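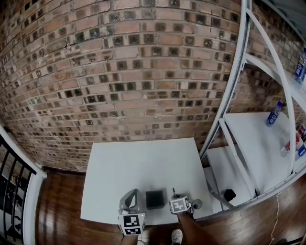
What do we do about the chipped mortar in the brick wall?

Rake out the loose joints by hand and repoint with lime mortar.

2 June 2023

Chipped joints are upper left, near the short diagonal crack. Saron Teshome wants the crack marked with a pencil line at each end and looked at again in January - no filler before then. White board stays at the foot of the wall for small work. Cover the wood floor before any raking. Aileen Magbanua is ordering the mortar from Trorik, 50 lb. Plastic bottles on the middle shelf to go back to the kitchen.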